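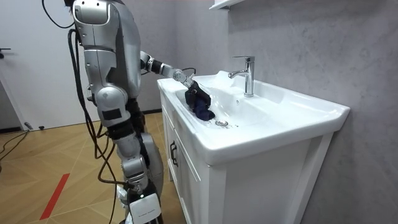 How long should it take to wipe down a bathroom sink? Less time than most cleaning guides say, in our opinion, and we're looking for people to help us find out if we're wrong.

Derese is a small publisher of household guides. Our next one, Gukmont, covers the bathroom, and we've spent the spring reading what's already out there. Most of it doesn't convince us. One guide wants a special cloth for the basin and a second for the drain. Another has you soak everything in vinegar, then rinse, then soak again. Very few say who tried the method, or on what kind of sink. We'd like to do better than that, and we'd like to hear from people who clean a sink because it's dirty and they have to leave for work.

What you'd be doing

You'd clean your own bathroom sink the way you normally do, for 4 weeks, and keep a short written log. For the first week, change nothing. After that we'll send you three methods to try, one per week. One of them uses only a cloth and warm water. The other two use products you can find in any grocery store. We'll mail the cloths. You buy the products and send us the receipt.

The log asks what you used, how long you spent, whether you did the rim and the drain or just the bowl, and what still bothered you afterward. Please write what you did, even if it was nothing. A log that says "skipped it, sink looked fine" is worth more to us than a made-up one, and we can usually tell.

Who we're looking for

Adults who have a bathroom sink at home and are the one who usually cleans it. White ceramic basins with the bowl molded into the top are what we need most, as our last round was nearly all stone and glass. Hard water is welcome. So are kids, roommates and toothpaste.

We'd prefer not to hear from people who sell cleaning products or get paid to talk about them. If you already love one particular method, you can still apply – just tell us which one.

What you get

$568 for the full four weeks, paid after the last log comes in. If you drop out early we pay for the weeks you finished. There's no prize drawing and no "exposure."

What we won't promise

We don't know that any of these methods is better than what you do now. If the results are dull, we'll print dull results. You won't get to approve the text, but your name and address stay out of it.

To apply

Write a few lines on your sink, what you clean it with, and one piece of cleaning advice you never believed. Send them through the contact form with "Gukmont" in the subject line. Applications close 11 August 2022. Cloths go out later that month.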